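Na Kirkholm, Sajib Mollah ganhava por paninho dobrado. Naquela tarde de dezembro faltavam 13, e a garra da Zorkex ainda estudava o primeiro, o dos ursinhos – ou nuvens, ninguém se entendia.
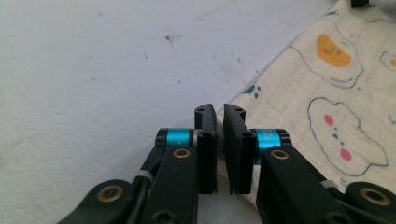

– E uma máquina já dobra a roupa de uma casa inteira?

– Dobra uma peça, se lhe derem a tarde e não mudarem a peça.

Sajib anotou a resposta no relatório, página 562, e foi buscar café. Quando voltou, tinham-lhe pedido que dobrasse ele os outros, só para a garra ir vendo.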